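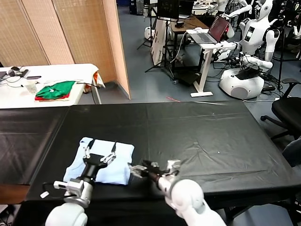
Handout 4: Getting the folding cell ready for the day
Course notes, Costel Stanciu
Revised Fri 1 November

Welcome back, everybody. Last week we spent nearly the whole session on how the arms think about a fold, and I promised we would get down to the plain housekeeping. I know it sounds dull next to motion planning, but most of the calls I answered in my years at Roltia came down to a wrinkled cloth, a loose cable or a dirty fingertip, so please bear with me and bring a rag.

Start with the table. We drape ours in black so that a light garment stands out well, and a pale blue shirt is about as friendly a test piece as you could ask for. The cover runs over two table sections, and you will want to feel along the join with the flat of your hand before anything else. A ridge there will catch a finger on a low pass. Small wrinkles in the cover are fine (ours always has some!), but pull out any fold you could pinch.

Next come the grippers. With the arms stopped and the stop button pressed in, look at the white tips on the fingers, left arm first. Wipe them with a dry cloth. If a tip wiggles, change the pair, even when the other one seems good, and write it in the log. The last pair on the left arm came off at 3,852 cycles and the pair before that at 3,369, while the Brirari manual asks for a look every 2,000. I go by the manual and I'd like you to do the same.

Then follow the thin black cables with your eyes and one finger. The one on the right gripper should keep a small, easy loop. People love to tidy that loop away with a tie, and I understand the urge, but the wrist needs the slack when it turns. Run the wrist slowly to both ends of its travel and watch the loop the whole time. The block on the left wrist gets a gentle tug, no more than you would give a shirt button.

Now you can power up. Home both arms, open both grippers all the way, and lay one folded shirt left of center. Bring the left gripper over it with the fingers wide and stop there. Check the gap between the tips and the cloth from the side, crouching if your knees allow it. Do the same with the right arm, coming in toward the edge of the shirt at an angle. If either one is off, go back to the Isero touch-off routine on page 11 of the lab book and don't try to fix it by nudging the numbers.

For next time, read the Iglesias chapter on gripper wear and bring your log sheet, filled in and signed by your partner. We'll be taking the left wrist apart, so short sleeves, please.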